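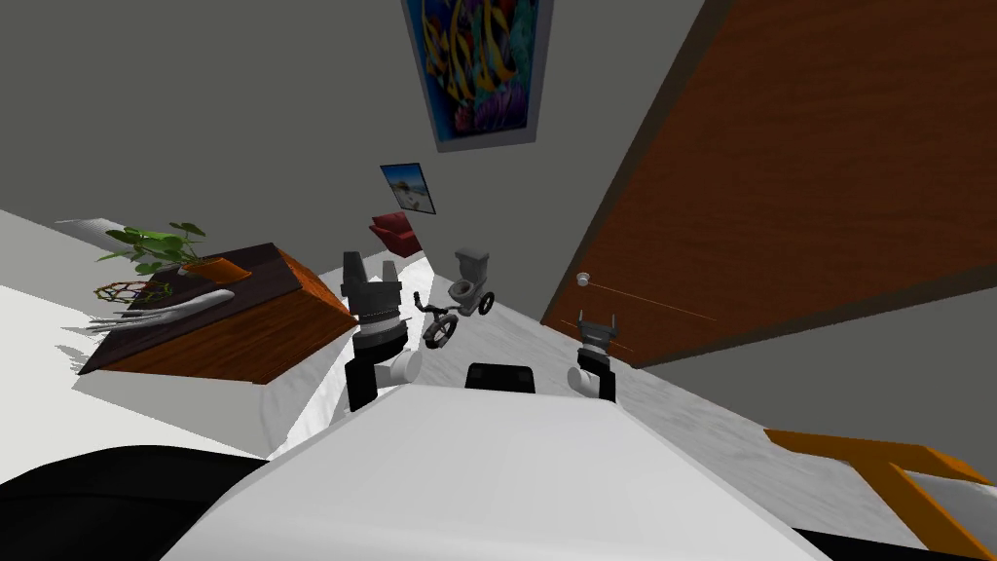 How long should a first assembly of a documentary be?

Long enough to hold every scene that might still earn a place in the finished film. For a project intended to run under an hour, an assembly of two hours or more is common and should cause no alarm.

The question reaches this blog more often than any other, and the recent completion of Flolberg, a short documentary about a ferry landing and the families who have worked there, offers an occasion to answer it at greater length. The editing of that film occupied the author from September until the early spring. What follows is an account of the procedures used, set down for the benefit of editors who are preparing their first long project.

Receiving the material

The production company, Ilero, delivered 849 clips on two drives. A third drive, with the interviews, followed after the translations had been approved. No cutting was done in the first two weeks. All clips were copied, checked against the camera reports, and renamed according to the shooting day and the location. Several camera reports were missing, and the director supplied the information from personal notes. Editors are advised to request these notes at the beginning, while the shoot is still fresh in the memory of those who attended it.

Proxy files were then made for the entire body of footage. The original files remained on a separate drive and were not opened again until the final conform.

Viewing and logging

Every clip was viewed once at normal speed, in the order in which it was shot. The log contained a short description, the names of the persons speaking, and a column for first impressions. This last column proved the most useful part of the document. An editor sees the material as a stranger only once, and a shot that seemed moving or comic in the first week may seem flat by the tenth. On Flolberg, the closing shot of the film was one that had been marked "stay on this" during the first viewing and then forgotten for several months.

Interviews were transcribed in full. The transcripts were printed, and passages of interest were marked by hand before any selection was made on the timeline. It is quicker to read an interview than to play it, although the printed page does conceal hesitation and tone. Each marked passage was for this reason listened to again before it was moved into a sequence. A number of statements that read well were spoken without conviction and were set aside.

The assembly

The first assembly ran two hours and 40 minutes. It had no music, no titles, and no correction of color or sound. Scenes were placed in chronological order, with interviews grouped by speaker. The director viewed it in one sitting, and both parties agreed beforehand to make no decisions on the same day. Notes were exchanged in writing two days later.

Those notes showed agreement on most of the larger cuts. An entire strand concerning the sale of the old ticket office was removed, and with it one of the better interviews in the film. The strand required a great deal of explanation about property law, and the viewer was kept away from the water for too long. The author still regrets the loss of the scene in the kitchen, where the documents are brought out of a biscuit tin. It was restored twice and removed twice.

The rough cuts

Four rough cuts were prepared. The second was shown to a small invited audience at the Wondov screening room, which seats 100 and was less than half full. Those present received a single sheet with three questions: where their attention had wandered, what they had not understood, and which person they would have liked to see more of. They were not asked whether they liked the film. Such a question tends to produce courtesy, and courtesy is difficult to cut from.

Several viewers had confused two brothers who appear early in the film. The remedy was a modest one. The younger brother's introduction was moved to a later scene, by which time the elder had become familiar, and a name caption was added. At a later showing, no one reported the difficulty.

Sound and finishing

Picture was locked at 52 minutes. The sound edit was carried out by Abdelaziz, a post-production house with long experience of outdoor recordings, and its staff were patient with material in which engine noise is present under nearly every conversation. Sequences were exported with handles on all audio clips, and a reference file with burned-in timecode was supplied. One reel had to be sent a second time owing to an incorrect frame rate in the export settings. The error was the author's own, and a written checklist has since been adopted for all deliveries.

The budget for music was $200, and most of it remained unspent. The film uses a single piece, played on the accordion by one of the ferry hands, and heard in full over the credits.

Correspondence

Readers have also asked for a copy of the logging template. It may be requested through the contact page and is supplied as an ordinary spreadsheet, with one tab for interviews and another for all other footage. The column headings may be changed freely. Requests received during an active edit are normally answered at the end of the month.

Posted 2018-04-28
Filed under: Editing, Documentary, Workflow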